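软包床头板的日常除尘与局部去渍步骤

适用范围:布艺面料软包床头板,包括拉扣、分格和平面三种做法。真皮、人造革及可整体拆洗的外套不在本页范围内,处理方法见各自页面。

最后更新:2026年3月2日,星期一

一、先确认面料清洁代码

多数软包床头板在背板下沿或床架连接处缝有一枚标签,上面除成分外还会有一个字母代码。代码含义如下:

W:可使用水基清洁剂。
S:只能使用溶剂型干洗剂,不可沾水。
WS:水基与溶剂型均可。
X:只能吸尘或轻刷,不可使用任何液体。

找不到标签时,按X处理,或者先做第三节的隐蔽处测试再决定。网购床头板的商品页通常也会写明代码,但同一型号不同批次的面料可能更换,以实物标签为准。

混纺面料按其中最敏感的成分处理。例如涤纶与粘胶混纺,粘胶遇水后强度下降,摩擦时容易起毛,因此不宜用硬刷。亚麻面料遇水后可能收缩并留下水印,即使代码为W,也应控制用水量。

二、工具与材料

吸尘器,带软毛圆刷头和扁嘴缝隙头,吸力可调。
白色棉布或超细纤维布数块。有色布可能掉色,不要使用。
软毛刷一把,刷毛长度以能探入格缝底部为宜。
中性洗涤剂,不含漂白成分和荧光增白剂。
蒸馏水或纯净水。硬水地区的自来水干后容易留下白圈。
喷壶一只,喷嘴调到细雾。
小苏打,用于吸附异味和油脂。
电风扇,用于加速干燥。

市售软包清洁剂可以代替自配溶液。本页步骤以Bukadix中性布艺清洁剂试过一遍,稀释比例按瓶身说明;Zasik的泡沫型产品也可以用,但泡沫在拉扣周围不易擦净,需要多擦一遍清水。

三、隐蔽处测试

1. 选一处平时看不到的位置,一般是床头板侧面靠墙处或床垫上沿以下的部分。
2. 用白布蘸少量清洁液,在一枚硬币大小的范围内轻按,保持数秒。
3. 换一块干净白布按压,检查布面是否沾上颜色。
4. 自然晾干后在日光下查看,确认没有褪色、起圈、发硬或收缩。

出现任何一种情况即停止,改用干式方法。测试未干透时不要下结论,很多面料湿的时候颜色偏深,干后才能看出真实差别。

四、干式除尘

这一步对所有代码都适用,建议每月一次。养宠物或床头靠近空调出风口的,可以缩短到两周一次。

1. 移开床上的枕头和靠垫,把被子向床尾折,床头板前留出操作空间。床上另铺一条旧床单接灰。
2. 吸尘器换软毛圆刷头,吸力调到中低档。
3. 从顶边开始,自上而下逐排吸。每一排与上一排重叠三分之一左右。
4. 换扁嘴缝隙头处理格缝和拉扣凹陷。嘴口与面料保持轻触,不要用力压入,拉扣下方的缝线受力过大会松脱。
5. 格缝底部的积灰如果吸不出来,先用软毛刷沿缝的方向刷松,再吸一遍。不要横向刷,横向容易把灰带到相邻的格面上。
6. 床头板顶边和背面靠墙处单独吸一次。
7. 收起旧床单,到室外抖净。

分格软包的灰尘主要集中在横向格缝,竖向格缝相对较少。时间有限时先做横缝。
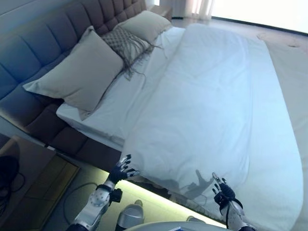
图1 矩形分格的布艺软包床头板。除尘前先移开靠在床头的枕头。

带流苏或钩织表面的装饰枕不要直接用圆刷头吸,流苏容易被卷入。在吸嘴上套一层细网或旧丝袜,用橡皮筋扎紧后再吸。这类枕套如果可以拆下,按洗标单独处理。

五、局部去渍

只适用于代码W和WS。代码S请换用溶剂型产品,操作时开窗并远离明火。

头油和汗渍

这是床头板上最常见的污渍,一般位于坐靠时后脑接触的高度,表现为面料发暗、发硬。

1. 在污处撒一薄层小苏打,静置30分钟,吸净。竖直面上小苏打附着不住时,用微湿的布轻按上去。
2. 取500毫升蒸馏水,加入5毫升中性洗涤剂,搅匀,打出泡沫。
3. 白布只蘸泡沫,不蘸液体,从污渍外缘向中心轻按。
4. 换布,蘸清水拧至不滴水,按同样方向按压两遍。
5. 用干布吸去水分。
6. 以格为单位处理:污渍只占一格的一部分时,也要用微湿布把整格擦匀,边界落在格缝里,干后不易看出水印。

咖啡和茶渍

新渍先用干布吸,不要擦。之后用一份白醋兑两份蒸馏水的溶液轻按,再按头油渍第4步以后的步骤处理。陈渍可能需要重复两到三次,每次之间必须完全晾干。羊毛含量高的面料不建议用此法。

墨水渍

圆珠笔墨水可用医用酒精点按,先做隐蔽处测试。每按一次换一处干净布面,否则墨水会重新转移到面料上。中性笔墨水含颜料颗粒,家庭条件下往往只能减淡,面积较大时建议送专业清洗。

霉点

先检查墙面。床头板背面与外墙贴合、不通风时,霉点会反复出现。处理前把床移离墙面,在室外或通风处用吸尘器吸去表面霉层,滤芯应为HEPA级,再用酒精点按。海绵层已经发霉的,表面清洁没有意义,应更换内芯。

六、干燥

清洁后让面料自然干燥,用电风扇从侧面吹,距离一米以上。不要用电吹风热风档,局部高温会使部分化纤面料收缩,也可能使海绵与底板之间的胶层软化。

干燥时间取决于用水量和室内湿度,一般需要4至8小时。南方4月回潮天气应延长,或者同时开除湿机。用手背贴面料,没有凉感时再用干布按压格缝,布上没有湿痕才算干透。面料未干前不要把枕头靠回去。

绒类面料干透后用软毛刷沿同一方向梳一遍,恢复绒向。上下两格绒向不一致时,在侧光下会呈现深浅不同的颜色,容易被误认为没有洗净。

七、常见问题

清洁后出现一圈水印
原因是局部用水过多,污物随水分迁移到湿区边缘。用喷壶在整格上均匀喷细雾,再用干布从格缝向中心按压,重新晾干。

拉扣松动
清洁过程中发现拉扣松动应停止吸该处。可从背板打开检查拉线,拉线断裂时需用长针重新穿线。Guris系列床头板的背板为无纺布覆盖,沿钉线起开即可;Ji系列为整块封板,不建议自行拆开。

表面起球
用电动去球器的低速档,面料绷平后操作。格缝边缘不要用,刀网容易切到缝线。

上下颜色不一致
先排除光线影响,把窗帘拉开,在均匀的日光下比较。确属褪色的,多为上部长期受日晒所致,清洁不能恢复。

清洁剂残留发黏
中性洗涤剂用量过大或清水按压次数不足都会出现。用清水布再按压两遍,干后检查。残留物容易吸灰,不处理的话该处会比周围更快变脏。

八、维护周期

干式除尘:每月一次。
格缝深度吸尘:每季度一次。
头部接触区去油:每半年一次,或在面料明显发暗时进行。
检查背面与墙面:每年梅雨季前后各一次。
防污喷剂:按产品说明补喷,补喷前必须先完成除尘并确认面料干透。

相关页面:床垫除螨与翻面周期;绒布沙发水印处理;可拆洗枕套的洗标对照表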